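**The Brullow Mysteries, complete set in slipcase**
Published by Sellenum. Paperback, 3 volumes and one booklet. In English.

Page updated March 10, 2022

We are a small shop for crime and mystery books, and we do not put every new set on our shelves. This one I have read from the first page to the last before ordering it, and I am glad that it is now in stock. The three novels were sold separately before and the middle one was very difficult to find in good condition. Many customers have asked us for it and had to leave with only the first and the last, which is a sad way to own a series.

## The stories

All three books play in Brullow, a harbor town with a fish market, two hotels and a ferry which does not go in winter. The town is invented, but it has a map in every volume, and after one book you know where the streets go. The main person is a woman inspector, already close to her pension. Her name is never given. In the town everybody calls her by her rank, also her own sister.

*The Winter Ferry* is the first volume. A passenger has bought a ticket for a boat that was not going to leave, and two days later he is found in the waiting room of the ferry office. It is the slowest of the three. Please give it time until the fourth chapter, when the inspector reads the old timetables. From there I could not stop.

*Giver* is the second volume and my favorite. Someone in the town sends money in plain envelopes to people who have not asked for it. At the beginning it looks like kindness. Then one of these people is dead, and the others begin to hide that they also have received an envelope. The question is for a long time not who did the killing but who is paying, and why these families. The letters are signed only with the word "Giver." I will not say more, and I ask customers who leave a comment on this page to be careful with the second half.

*The House on Villalobos Street* closes the series. It goes back to a case from the time when the inspector was new in the service, and which she closed too early. Some readers find it too quiet for a last book. For me it was right that the largest mistake in the series is her own.

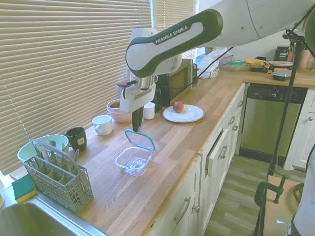 The writing in these books is simple, and I mean this as praise. There are short chapters, few adjectives, and the author trusts the reader to remember a thing which was mentioned sixty pages ago. Many clues are in the ordinary things of a house, and you pass them because they look like decoration. A red apple on a round white plate, with a small white cup standing behind it, would be enough for this inspector: she would ask who put out the plate, who drank from the cup and why the apple is still whole. In *Giver* there is a whole chapter of this kind, in a kitchen, and I have read it two times and missed the important object both times.

If you like police novels with much shooting and driving, this set is perhaps not the best choice. There is one chase, on foot, and both persons are tired very soon. The violence happens mostly before the chapter opens. There are some sad scenes with older people, in the third volume especially, and I mention it for customers who buy the set as a present.

## What is in the slipcase

- *The Winter Ferry*, paperback
- *Giver*, paperback, with the corrected last chapter
- *The House on Villalobos Street*, paperback
- *Brullow: A Companion*, booklet of 136 pages

The companion booklet is new and is not sold alone. It has 9 maps, a list of characters for each book, and a short story which was printed before only in a magazine. The story is about the ferry captain and plays between the first and the second novel. Please do not open the list of characters for the third book before you have finished the second. In my opinion the publisher should have put a warning there.

About the corrected chapter: in the first printing of *Giver* two paragraphs were in the wrong order, so that the inspector answers a question before it is asked. Readers noticed it and made theories from it. In this edition the paragraphs are in the correct order. If you have the old printing, keep it, the cover is nicer.

## Paper and print

The paper is cream, not very thick, but the text does not come through from the other side. The letters are a little larger than in the old single volumes. The backs of the books are glued, not sewn. I have bent my own copy of the first volume quite hard and no page came out, but I would not promise the same for a public library copy.

The slipcase is strong cardboard in dark blue, with the line of the Brullow harbor printed in white around three sides. The books sit rather tight in it when they are new. Do not pull on the top of the back. Turn the case with the opening down, hold your hand under it and wait a moment.

## Numbered copies

We have received 100 sets with a numbered card. The card is in the companion booklet, inside the front cover. The price is the same as for the normal set. We send the numbered ones first, in the order in which the orders come in, and it is not possible to choose a number. When they are gone we will change this page.

## Ordering and delivery

We send the set in a box with paper around all sides, because the corners of a slipcase are easily damaged in the mail. If a corner arrives bent, write to us in the first two weeks with a photo and we will exchange the case. You can keep the books at home during this time, only the case needs to come back.

Gift wrapping is possible in gray or green paper. Write your wish in the field for remarks. Without a remark we send it unwrapped.

The set can also be collected in the shop. We keep it for ten days under the name of the order.

**Can I buy one volume alone?** *The Winter Ferry* and *The House on Villalobos Street* yes, in the old edition, as long as we have them. *Giver* only in the set for now. Sellenum has announced the new single volumes for September.

**In which order should I read?** In the order of printing. The second book tells in its first chapter how the first one ended.

**Is there a hardcover?** No, and the publisher has answered us that none is planned.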